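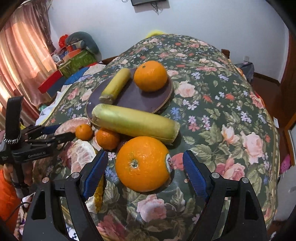 The Purple Plate: Fruit on a Flowered Cloth

By Booker Kasprzak
4th July

There is a long table at the Wedley house with a tablecloth that has never once been the background to anything. It is dark green, it is glossy, and it is covered in roses to a degree that suggests the printer was paid by the petal. People who come to eat at it tend to put things down carefully, as if they might be treading on a flower bed. I have eaten there since April and I still move my cup off the peach rose.

The gallery on this page is about fruit, and about what happens when you try to arrange fruit on top of a cloth like that. Hanyu Zou, who owns the cloth, has strong views. A white plate, she says, looks like a hole in the garden. A glass one disappears and leaves your lunch hovering over the shrubbery. A purple plate with a thin brownish rim holds its own, and so the purple plate it is. It came out of a box at the Stedgate rummage sale, underneath a fondue set, and I paid for it, though this has been forgotten.

The fruit was bought by Wellington Paiva, who was sent out for "something for the table" and given no further guidance. He came back with oranges, tangerines, bananas, grapes and a pomelo. The pomelo took two people and a bread knife. Anyone who has peeled one knows that you start with something the size of a bowling ball, remove what feels like a sofa cushion, and are left with a modest snack. Hamish McKinnon peeled this one and talked the whole time about a better pomelo he once had in Rivas.

There is then the matter of the bananas, which we cut into pieces. I was against it. A whole banana has a shape people recognize and a handle. Cut it across and you have a short yellow log with a rough end, and in an hour the rough end goes brown and looks like something you'd find under a hedge. Hanyu's argument was that a whole banana takes over a plate and everything else has to sit around it like relatives around an uncle. I have tried it both ways at home and I hate to report that she has a point, although my logs still look like logs.

A word on oranges. Wellington buys the big ones, and they come with stickers. There are two schools of thought on stickers. One peels them off in the kitchen and sticks them to the inside of the cupboard door, where a collection builds up over the years and drops the resale value of the house. The other leaves them on until the orange is eaten, on the grounds that the orange came dressed like that. The Wedley table is firmly in the second school. I've stopped mentioning it.

Tangerines we treat as punctuation. They go wherever there's a gap, they roll off wherever there's a slope, and by the end of the evening they have been eaten by people who claim not to have had any fruit. 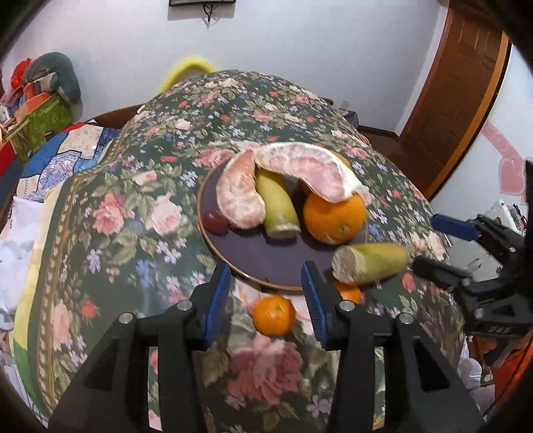 Do you have to peel a pomelo segment before putting it out?

You take off the thick rind and most of the white pith, but the thin membrane can stay on until people are ready to eat. It keeps the pulp from drying out, and it gives guests something to do with their hands while Hamish is talking.

Two peeled segments, one standing nearly upright and the other arching over the top, with their upper ends meeting above the banana. I think of it as the gateway. Hanyu thinks of it as two pieces of pomelo.

The big orange is on the right, with a second one mostly hidden behind the pomelo. Hiding an orange seems to me a waste of an orange, but I am told it gives the plate depth. I gave up on depth some years ago and have been a lot calmer.

One dark red grape, at the left edge. Zhiqiang Yan wanted the whole bunch and Hanyu wanted none, and you are looking at the treaty.

The front of the plate is bare. I would have put tangerines there. I would have put tangerines everywhere, and this is why I'm asked to write the captions.

And the cloth, of course, which I have been trying to ignore for several paragraphs. Pink roses, red roses, lilac blossoms, small blue flowers, olive leaves, and then down the left side a border with a chain of beige ovals, in case you had been feeling shortchanged. Past that comes a yellow and green edge, which hangs down where your knees go. Zhiqiang says that after 5 minutes you stop noticing it. He also says this about his car alarm.

If you'd like to try a plate of your own, start with the heaviest fruit and lean the rest against it. Put anything round where it can't roll. Cut the bananas last - later than you think, and then a bit later than that. And don't buy a cloth like this on purpose. They have to be handed down by someone who won't discuss it.

Next time, if the weather holds, we'll be doing plums. Wellington has already been told how many to buy.

This site uses cookies to remember your preferences. By continuing to browse you agree to our use of cookies. Accept | Manage settings

More from the Wedley table

Gallery: Soup bowls nobody matched
Every jar in Hanyu's pantry, in no order
How to store cut citrus overnight
The Stedgate rummage sale: what we brought home
Hamish McKinnon on marmalade (long)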